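Worktop regrets, anyone?

mossybucket
20 April 2022
We're redoing the kitchen and I've fallen hard for a dark veiny worktop from Trillow. My sister says I'll hate it within 6 months because dark tops show every crumb and water mark. Is she right? We've got two kids and a lot of toast going on in this house!

pegbag40
She's right, sorry. We had plain black in our last place and I was wiping it 14 times a day. Went for speckly beige from Timmermans this time and I'm a much calmer person.

tinroofjen
Plain black, though, that's the thing! Pattern makes all the difference. I love a busy top, the more veins the better (crumbs just vanish, which may or may not be a good thing). 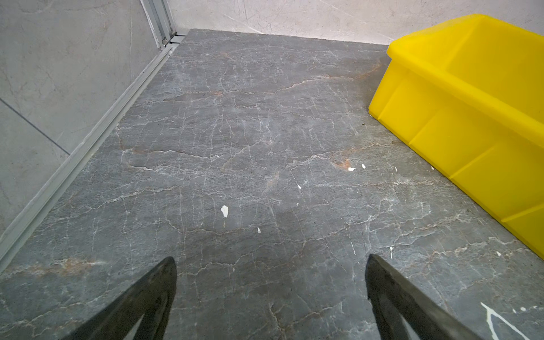 Charcoal grey with white veins and a bit of rust

I'd have that one tomorrow. The orangey streaks would go lovely with wooden doors.

pegbag40
Too busy for me, I'd be forever trying to wipe off the veins. And you can't see a tea spill till your sleeve's in it.

mossybucket
Ooh, I like those rusty bits. Does it make a small kitchen gloomy? Ours only has the one window.

dunnock
Depends on your walls. Keep them pale and you'll be fine. Get the biggest sample they'll give you and leave it by the kettle for 2 weeks. Trillow charged me 40 quid deposit for mine but I got it back.

mossybucket
Right, ringing them in the morning. Not telling my sister yet.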